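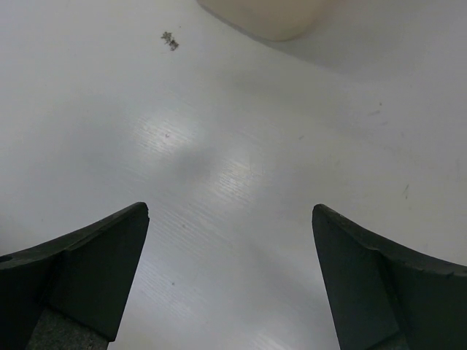 A white tabletop with a few dark specks left on it.

We use cookies to remember your settings. Accept | Manage choices

The Small Work of Clearing a Table

Last updated 9th June

A white table shows everything. A crumb that would disappear on oak stands out on a pale top, and so does the ring from a glass. People who choose white for a work surface tend to learn this in the first week, and after that they either wipe more often or stop looking.

In Arkdale, where I rent the upper floor of a narrow house, my own table is white and gets used for everything. By late afternoon it holds mail, chargers, a plate and at least one water bottle. I spent most of April trying to work out why clearing it took so long. The wiping was quick. The slow part was deciding where each thing should go, and the thing I put off longest was always the bottle.

A bottle has no drawer. It isn't quite trash, because it gets recycled, and the recycling bin is down two flights of stairs. So it stays on the table until there are more of them.

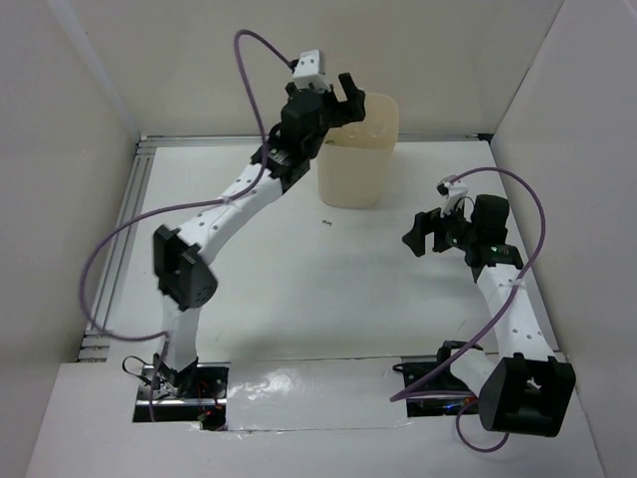

Put the tub where your hand already goes

The fix I settled on is a plain plastic tub that lives on the table itself. Mine came from Plindgate, a housewares store on the edge of town, and it has no lid. A lid is one more thing to lift, and I know from an earlier attempt that I won't lift it.

Position matters more than size. A tub on the floor gets kicked. Toward the back of the table, it stays clear of the working space and can still be reached from a chair. Cream or another pale color is easy to live with on white, and a translucent wall gives some idea of how full the tub is.

Square with rounded corners is a good shape for this. It sits flat against a wall, and the corners are easier to clean than sharp ones.
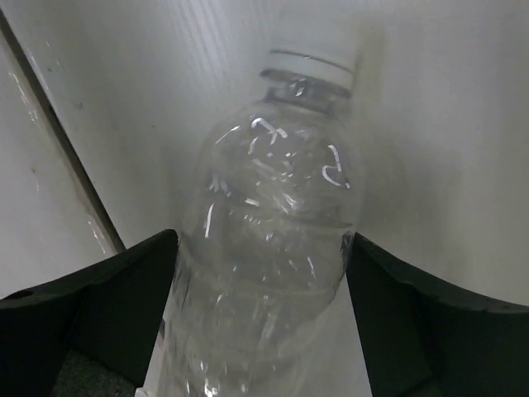 A clear bottle with its white cap still on.

Thin bottles take up a surprising amount of room. Most of what goes into the tub is air, and a tub that should last me the week is full in 2 days if I don't squeeze them. The 500 milliliter size is the one I buy most. I pour out the last of the water, press the sides in and screw the cap back on so the bottle doesn't fill out again. Check your local rules on caps before copying me, as some places want them off.

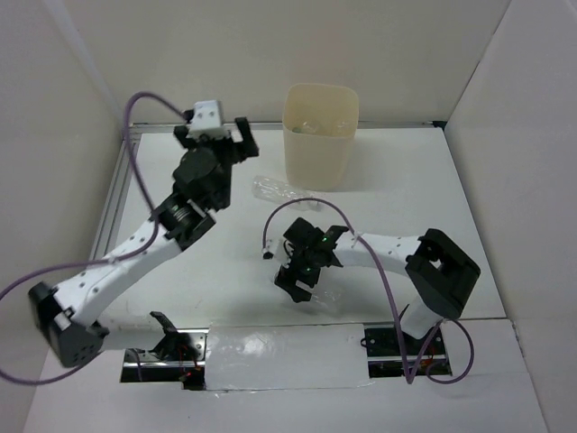
2-minute read

A crushed bottle left on its side is easy to overlook on a pale surface, especially in flat light. I now do a quick pass with one hand from the front of the table to the back before I wipe. Bottles go in the tub first, then paper, then anything that belongs in another room. The cloth comes last, slightly damp, and it picks up the specks.

I empty the tub when I'm going downstairs anyway.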